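Section 4: Fitting the wall-mounted hose reel

The Gomodau 302 reel is supplied with 20 metres of air hose, a swing bracket and a bag of fixings. Read the whole section before you drill. Two people are needed to lift the reel.

Caution: Shut off the compressor and bleed the line to zero before connecting or disconnecting any fitting.

4.1 Mounting the bracket

1. Choose a solid masonry wall or a steel column. Do not mount the reel on plasterboard.
2. Hold the bracket level and mark the four holes.
3. Drill the holes and clear out the dust.
4. Fit the anchors and tighten them evenly, working corner to corner.
5. Hang the reel on the bracket and push the pivot pin through until the clip snaps over it.

Note: Leave enough room on both sides for the reel to swing. If it will be mounted near a roller door, check it with the door fully open.

4.2 Connecting the supply

1. Wrap the inlet thread with sealing tape.
2. Screw on the lead-in hose (part 3502) by hand, then nip it up with a spanner.
3. Open the supply valve slowly and listen for leaks.
4. Brush soapy water over each joint. If bubbles form, shut off the air, bleed the line and remake the joint.

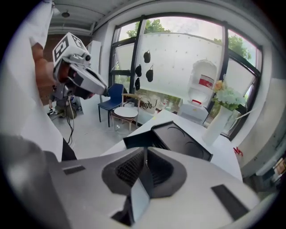 Keyvan Rahimi wrote in to say that the lead-in hose on his reel kinked whenever the bracket swung left, and that turning the inlet elbow to face down cured it. We recommend the same for any reel mounted above head height. Loosen the elbow with the air off, turn it, and repeat the leak check in 4.2.

4.3 Setting the spring tension

Caution: The spring is under load. Keep a firm hold on the hose whenever the latch is released.

1. Pull out the hose until the latch clicks.
2. If it rewinds too slowly, add one wrap of hose to the drum.
3. If it rewinds too hard, take one wrap off.
4. Move the hose stop so the end hangs within easy reach.

Do not open the spring housing. A broken spring must be replaced as a complete cartridge, part 109, by a Gomodau service agent.

Check the anchors again after the first week of use and every November after that.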